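Can a robot arm weigh out dry beans in a home kitchen yet?
Carnport Community Help – Home Automation – Page 6 of 19 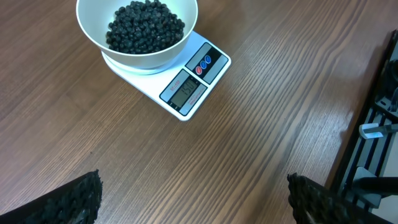

Posted by flulthorpe_kitchen, May 15, 2023

I run a small soup-mix business out of my kitchen and portion dry goods by hand. The dark beans are the slowest item. Each portion goes into a bowl on a flat digital scale (SF-400, three buttons, LCD), and I stop when the display reaches the number on the card. In January I did 189 portions in one week, and my wrist has opinions about it.

I have been pricing a tabletop arm with a two-finger gripper. The quote from Wokau is $1,765 without the gripper pads. Before I spend that, can a machine in this price range do the whole job: put the bowl on the scale, zero it, scoop, stop at the target, and carry the bowl to the bagging funnel? Or is only part of that realistic? I can write simple scripts but I am not an engineer. The bowl is round with a wide rim and a glossy finish.

Keith Mudgway
Accepted reply

Part of it. Taking your steps in order.

Placing the bowl. Feasible. The scale has to be in the same place every time, so screw two stops to the table and push it against them. A glossy bowl is a poor surface for hard plastic fingers. Use textured rubber pads and grip one side of the rim, with one finger inside and one outside. Gripping across the full width needs a wide opening, and most small grippers do not have it.

Zeroing. Feasible but a waste of effort. Pressing a small button with a fingertip takes repeatable positioning, and a light scale slides when you push it. Weigh the empty bowl once and subtract it in the script. If your display reads 150 with the bowl on the platform, that figure is bowl plus beans unless you zeroed it with the bowl in place.

Scooping. This is the weak point. Beans roll, the pile changes shape after each pass, and the same scoop motion brings up a different amount each time. People get decent results with a learned policy, but they also accept spills. For a business I would not.

Stopping at the target. A camera can read seven-segment digits well enough if the glare is controlled. Overhead light on varnished wood or on the display cover will cost you readings. A scale with a serial output is better. Allow for lag too: the number settles after the beans land, so the script has to wait before deciding on the next addition.

Carrying the full bowl. Feasible at low speed. Limit acceleration and keep the bowl level.

My suggestion is to separate the two problems. Use a vibratory feeder or a small auger for the beans and let the arm move bowls. Feed fast to a little short of target, then trickle the rest. The feeder may be all you need – once filling is automatic, moving the bowl takes you a couple of seconds by hand.

intarasuk_bench

Agree on the feeder. We have an arm at the Intarasuk shop that loads trays all day and it is reliable because every tray is identical and sits in a fixture. We tried it with loose hardware and gave up after over six weeks. Check the auto-off on your scale as well. Ours shut down between cycles and the script kept reading a blank display as zero.

tomato_paste

just buy a measuring cup and level it off, close enough for soup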